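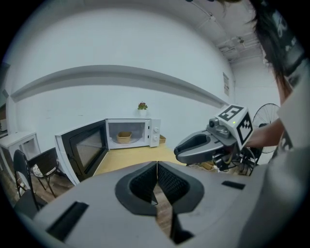 Quand on prépare l'achat de pinces à main pour enregistrer des démonstrations, on commence presque toujours par la pince, et je comprends très bien pourquoi, c'est la partie amusante ! J'ai fait pareil la première fois, et j'ai passé deux semaines à comparer des mâchoires avant de me demander sur quoi elles allaient travailler. Je vous propose donc de partir de la table et de remonter vers le matériel cher. Un micro-ondes à deux boutons ronds, porte grande ouverte, avec un récipient posé sur le plateau en verre, donne déjà beaucoup d'informations pour un budget : il faut une table assez profonde pour que la porte puisse s'ouvrir, une pince qui passe dans la cavité sans cogner, et de la place à côté pour une deuxième pince et le bras de la personne qui s'en approche.

Première étape : écrire les gestes avant les références

Prenez une feuille et notez les gestes que vous voulez enregistrer dans les six premiers mois, avec des verbes simples. Ouvrir une porte, prendre un récipient par le bord, le poser dans l'appareil, refermer, tourner un bouton. À côté de chaque verbe, mettez « une main » ou « deux mains ». Cette petite colonne décide de la moitié de la facture, car une deuxième pince amène avec elle sa caméra, ses câbles, son stockage et une paire de patins de rechange. Chez nous, Noémi Dobos avait rempli la feuille en dix minutes au bout de la table de réunion, et nous l'avons gardée telle quelle, taches de thé comprises.

Gardez aussi une ligne pour les gestes que vous aimeriez faire « un jour ». Ils ne s'achètent pas maintenant, mais ils évitent de choisir une pince trop étroite.

Deuxième étape : mesurer, même ce qui paraît évident

Mesurez la cavité de l'appareil, l'ouverture de la porte, la hauteur de la table et le diamètre des récipients au bord. Comparez ensuite avec la largeur de la pince mâchoires ouvertes, et non fermées comme sur les fiches commerciales (je me suis fait avoir une fois). Si vous travaillez à deux pinces, faites le geste à vide avec une collègue et regardez où passent les coudes.

Rechercher sur le site Saisissez un mot-clé OK

Troisième étape : poser les lignes du budget

Voici le découpage que nous utilisons à l'atelier Lilletti pour un poste à deux pinces. Les prix sont ceux de nos derniers devis, hors taxes, et je vous encourage à refaire les vôtres.

Paire de pinces à main, chez Oltuvora : 1474 euros
Cubes de repérage, supports et visserie : 328 euros
Table, électroménager et récipients : 200 euros
Patins de doigts de rechange, le lot : 32 euros

Les caméras, l'ordinateur et les disques ont leur propre feuille chez nous parce qu'ils servent à plusieurs postes. Si vous partez de zéro, ajoutez-les ici sans attendre, vous serez plus tranquilles au moment de la signature.

Pour l'électroménager, je suis très attachée à l'occasion. Un modèle courant, avec des commandes qu'on tourne, fait parfaitement l'affaire, et prenez deux appareils différents si le budget le permet. Les récipients, eux, s'achètent par deux au minimum — un sur la table, un dans l'appareil, et l'on peut enchaîner les essais.

Quatrième étape : demander les devis

Envoyez la même demande à deux fournisseurs, avec vos mesures et votre liste de gestes. Nous écrivons d'habitude à Oltuvora et à Rernari. Posez-leur bien ces questions :

Les patins se changent-ils sans démonter la mâchoire ?
Quelle longueur de câble est comprise ?
Les cubes de repérage sont-ils livrés montés, et peut-on en racheter un seul ?
Quel est le délai pour une pièce cassée ?

La question des câbles a l'air toute bête, mais c'est elle qui a retardé notre deuxième poste. Kausar Cheema a fini par commander des rallonges chez Chaudhry, et depuis nous mettons toujours une ligne « câbles et attaches » à part, même modeste.

Cinquième étape : étaler les achats

Si vous le pouvez, achetez d'abord une seule pince et faites travailler une personne pendant quelques séances. Vous verrez vite si la table est à la bonne hauteur et si le poids fatigue le poignet. La seconde pince vient ensuite, avec les pièces de rechange. Chez nous elle est prévue pour novembre sur le troisième poste, et Zeeshan Khattak garde le devis ouvert jusque-là.

Pensez enfin à revoir la feuille de gestes avant chaque commande, en rayant franchement ce qui n'a jamais servi.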